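I'd been meaning to talk to somebody about dryer vents ever since mine started taking two full cycles to get a load of towels done. So when my neighbor gave me the number for Lambros Tzanetos, I called him up and asked if I could buy him a coffee and pick his brain. He said yes, as long as it was before 7 a.m. – he starts early.

We met at a little place in Datmont, and he had a coil of brush rods in the back of his van that he was dying to show me. Lambros has been cleaning vents for 17 years, the last few of them with his business partner, Uldis Vanags, who joined us halfway through his own breakfast (two egg sandwiches, very impressive).

I started with the obvious thing. I clean my lint screen every single time, so why would I need anybody to come out?

"The screen gets a lot of it," Lambros told me. "It doesn't get all of it. The rest goes down the pipe, and if your pipe has three elbows in it, guess where it stops."

Mine has four elbows, as I found out later that week! The laundry room in our house was moved upstairs by whoever owned it before us, and the duct wanders along the joists before it finally gets outside. Lambros drew it for me on a napkin before he'd even seen it. He says half the houses on the Plikidville side of town were remodeled the same way.

I asked him what he hates finding the most. He didn't even stop to think.

"The white plastic hose. The slinky stuff. It sags, it catches lint in every ridge, and it can burn. If I see it behind your dryer, I'm going to be annoying about it until you let me swap it for metal."

He also isn't crazy about screens on the outside cap. People put them up to keep birds out, which I totally understand (we had starlings one spring and it was a circus), but the lint mats up against the mesh and then the air has nowhere to go. He likes a plain flap that swings open when the dryer runs.
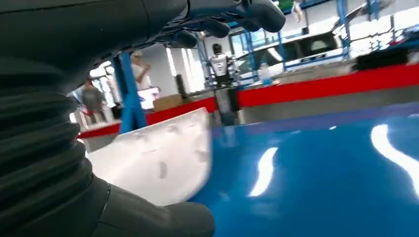
Uldis put in that most people wait too long to call, and that he'd like to see it done once a year, sooner if there are dogs or a lot of kids in the house. The longest run he ever worked on was at an apartment building in Hidodthorpe, and it took him until dark. They had 11 dryers on that job and every one of them was running hot.

So what does it cost? Their basic cleaning is $299, and that covers the whole run from the back of the machine to the outside cap. Replacing a bad duct is another matter. Lambros said he has quoted as much as $700 when a wall had to be opened, and he'd much prefer to catch it before then.

"Can I do it myself?" I asked, because of course I did.

"If it's short and straight, sure," he said. "Buy the brush kit, unplug the dryer, take your time. Just turn the rods clockwise. If you go the other way they unscrew, and now you've got a brush stuck in your wall and you're calling me anyway."

Uldis laughed so hard at that one that I had to ask, and yes, it was his own house.

I booked them for the following week. They were done before lunch, and my towels now dry in one cycle. I've got August down on the kitchen calendar for the next visit.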